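**Pledgate yes vote: what we won and what happens next**

November 16, 2019

We did it! After five months of talks that began back in May, members at the Pledgate site have voted to accept the new agreement with Ovari, and the result wasn't even close. Of the 400 people on the hourly payroll, the great majority sent their ballot papers back, and only 41 voted against. For a site where two years ago we struggled to fill a table at the branch meeting, it's a wonderful turnout.

The main points, for those who haven't had the full text yet (copies are in both canteens and at the Tóth Street office):

- All 105 agency workers with more than a year on site will be offered permanent contracts, on the same grade as the people they work beside.
- Shift changes need two weeks' notice in writing. A text the night before no longer counts!
- The night allowance goes up in January and again the January after.
- Nobody moves to the Pranano warehouse unless they've agreed to it, and anyone who does move keeps their length of service.

The last one took the longest. The company's first offer would have let it transfer up to 200 of us with a month's notice, and it held on to that right into the autumn. What shifted things, I'm sure of it, was the lunchtime meetings. People who had never said a word in front of a manager stood up and explained what an extra hour on the bus would do to their mornings, and they did it brilliantly.

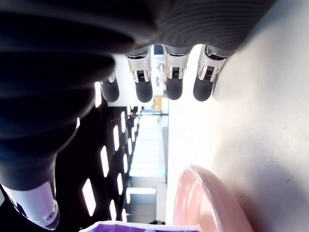

We haven't got everything. Sick pay for the first three days is still a sore point, and the wording on weekend overtime is looser than we wanted, so both go straight on to the list for next year's talks. If you've had a problem with either, please write it down with the date and the shift, and hand it to your rep.

The agency contracts come first. Letters should go out before Christmas, and we'll be at the gate at both changeovers the week they arrive, with forms, pens and (if the urn behaves) tea. If yours doesn't turn up, or the start date on it looks wrong, bring it to us before you sign.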